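Site Visits > Refurbishment and Reuse > Gasser, Trindov

Gasser: desktop refurbishment line, Trindov
November | Mechthild Lehner

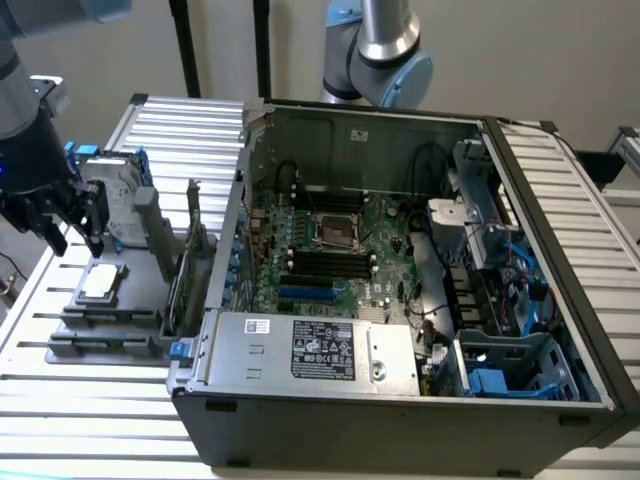

Gasser has run its refurbishment hall in Trindov for eleven years. The building is a former textile warehouse on the rail side of town, with goods in at the north door and goods out at the south. The visit took most of a working day, starting at 8:30 a.m. with the safety briefing and ending with the shipping area shortly before the second truck left.

The site takes end-of-lease office desktops, mostly from public offices and insurance firms in the region. Laptops go to a sister site in Brirelen and were not part of the tour. Monitors are accepted only when they come in as part of a mixed load, and are passed on untested.

Intake

Machines arrive on pallets, wrapped and strapped, with a packing list from the previous holder. Each unit gets a barcode label on the rear panel at intake, and the serial number is scanned against the list. Mismatches go into a separate cage and stay there until the sender has confirmed in writing. The shift lead put normal throughput at 200 units a day, with higher peaks in the first quarter when leases expire.

External condition is graded on a scale of 1 to 5. The grade covers scratches, missing feet, broken bezels and damaged ports. Grade 5 units skip testing and go directly to parts recovery. I would have liked to see reference samples at the grading desk. At present there is a laminated sheet with written definitions, and the two graders on shift differed on one of the units they showed us.

Data erasure

Drives are removed before any other work. They are erased in racks in a locked room with its own access log, and visitors see it through a window only. The rack software, Burneo, writes one report per drive and ties it to the barcode of the parent unit. Drives that fail erasure are shredded on site. Particle size was quoted to us, but I did not see a recent measurement and have left the figure out.

A customer can ask for the reports for up to 72 months. After that they are deleted along with the unit record. One of the other visitors asked whether the retention period was set by contract or by policy, and the answer was policy.

Cleaning and inspection

Cases are opened and blown out in an extraction booth. The booth was the loudest point on the tour, and hearing protection was handed out at the door. Fans are held still during cleaning so that they do not overspeed. Dust is collected in sealed bags and disposed of as commercial waste.

After cleaning, the boards are inspected for swollen capacitors, bent socket pins and corrosion near the coin cell. The coin cell is replaced on every unit regardless of measured voltage. Thermal paste is replaced on every unit as well. The site tried a temperature threshold for the paste two years ago and dropped it, as the measurement took longer than the replacement.

Memory is tested in place. Units that fail are retested with known good modules, and if they fail again the board is scrapped and the power supply, case and cooler are kept.

Load test

The soak room holds 56 positions on fixed shelving, each with power, network and a video switch. Units run a mixed processor and disk load for four hours at ambient temperature. Room temperature is logged but not controlled. In summer this gives more thermal shutdowns, and the affected units are simply run again at night. The engineer in charge agreed that this makes the monthly failure rates hard to compare. Air conditioning has been quoted and is in next year's budget.

Power supplies are not tested separately. Ripple under load would be a useful addition for units older than six years, and I raised this in the closing discussion.

Packing and shipping

Finished units are repacked in new single-wall cartons with molded pulp inserts. The inserts come in two sizes. Small form factor cases need an extra filler sheet, which was out of stock on the day, and folded cardboard was being used in its place. Transit damage is recorded by carrier, and the figures were on the wall in the packing area.

Open points

The grading samples and the power supply test were noted by the site. I also asked for the yield per intake grade, which was promised by e-mail. Parking is behind the south door. Visitors coming by train should use the footbridge, as the level crossing is closed during shunting.

Contact: Site Visits desk, Mechthild Lehner | All rights reserved | Back to top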